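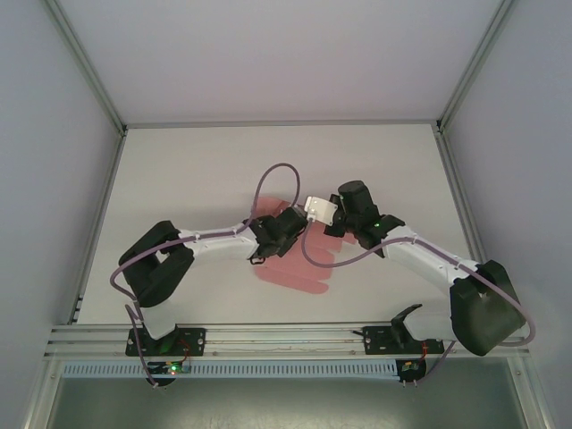

Unov Asks the Laundry Question: Can a Machine Fold It Yet?

FOR RELEASE April 2019

PERKATSKA – We get one question more than any other at Unov, usually from somebody's mother: when is the thing going to do my laundry? So we spent the winter trying to give a straight answer, and our first report on household chores is out now. The short version is "sometimes, slowly, and please don't throw out your ironing board."

I've been running the chores project since February, and I'll admit I thought folding would be the easy part. It's cloth! It doesn't weigh anything! But a mug is the same shape every time you reach for it, and a piece of fabric never is. It bunches, it hides its own corners, and the corner you want is usually under two layers of something else. Our two-armed setup has to find an edge with one gripper, find another with the other, and keep the arms from bumping into each other while it does (they work very close together, and yes, they have bumped).

We logged 428 folding attempts for the report. We started every one from a crumpled heap, the way laundry comes out of a real basket – smoothing the cloth out first felt like cheating. On a good run the arms need 90 seconds for a single piece. I can do it in two, badly.

Shop-floor jobs look better. Our partners at Catier, who pack table linens for restaurants, let us try the same arms on sorting and stacking pieces that had been folded by hand. Flat, square and all one size is a very different day at work, and I'd expect to see machines doing that kind of stacking well before one puts away your T-shirts. Catier's packers were generous with their time and pretty blunt with their opinions, and a lot of what they told us went straight into the report.

Next up is towels, then fitted sheets, which I'm dreading. Teuber is building us a softer set of fingertips for the thicker fabrics, and we'll publish those results whichever way they go.

The full report is free from Unov, along with the log of attempts, failures included. Reporters who'd like to come to Perkatska and watch are welcome – we have 20 visitor places this spring, and you can bring your own laundry.

Press contact: Unov Chores Project, Perkatska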